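Notes, small kitchens talk, Iltstead library, Jun 10, 2025

Open w/ the rent thing. Everybody here cooks in a tiny room, hands up if the fridge opens into the door. Wait for laughs.

Main point: clear the counter first, buy stuff second. A bare stretch of counter is worth more than any gadget. 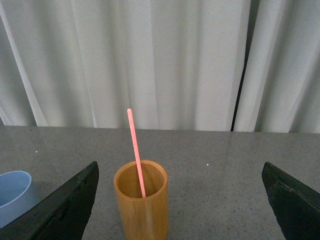
Budget. I spent 331 dollars on my first kitchen, half of it wasted. Rolling cart = mistake. Wall rail = best thing I own. Say why, keep it short.

Cups and plates: one per person plus two. Plastic is fine. Dont let anybody shame you about plastic.
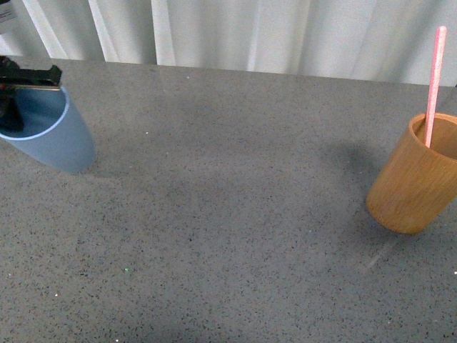 PART 2 - STORAGE

Tisto shelf risers, 145 for the set, too much. Wait for a sale or use bricks. Skip the Womico story if running late.

Things you use every day stay out. Everything else goes up high or goes away.
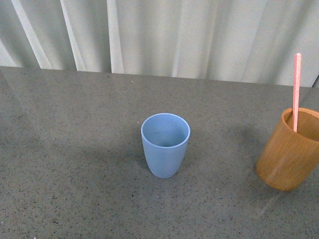 Curtain instead of cabinet doors, cheap, washes easy, no hinges. Mention tension rods. Someone will ask about greese, answer is wash it monthly.

Long skinny tools stand up in a cup. Drawers eat them.
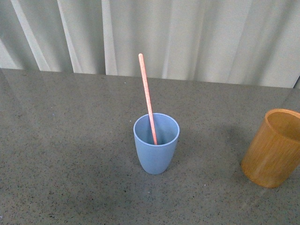 Lighting, two minutes max. Stick-on strip under the shelf. Then questions, handouts are by the door.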